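Section 4. Hanging your Trasel custom mural

Read the whole section before opening the glue. We know you won't, but read step 3 at least.

Before you start

Your mural comes in numbered panels, rolled in hanging order. Leave them in the room overnight with the tube open. The wall should be clean, primed and reasonably flat. Vastitz paste forgives small bumps; a light switch is not a small bump.

1. Turn off the power to any outlets on the wall and take off the cover plates.

2. Lay the panels face up on the floor and check them against the proof you signed. A misspelled name can be reprinted before hanging. Afterward it is a feature.

3. Draw a plumb line for panel 1 with a level. Do not trust the corner. Whoever built your house was also in a hurry.

4. Roll paste onto the wall, one panel width at a time, going 2 inches past the line.

5. Hang panel 1 from the top and smooth outward with the felt edge of the Bisadum squeegee.

6. Overlap panel 2 until the pattern matches, then double-cut the seam with a fresh blade – fresh meaning today.

CAUTION: Wipe paste off the printed side right away with a damp sponge. Do not scrub.

NOTE: One tub of paste covers up to 206 square feet. Textured walls drink more and never apologize.

7. Trim top and bottom after the last panel is up, and leave the heat alone overnight.

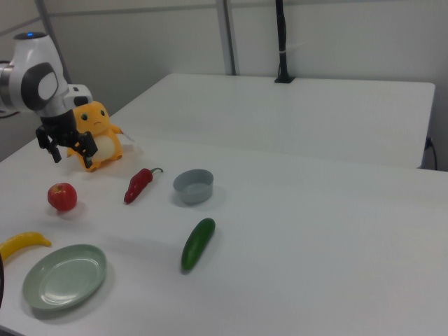
If a seam lifts the next morning, work a little paste behind it with a small brush, press it flat and walk away. Most second attempts at a seam are worse than the first.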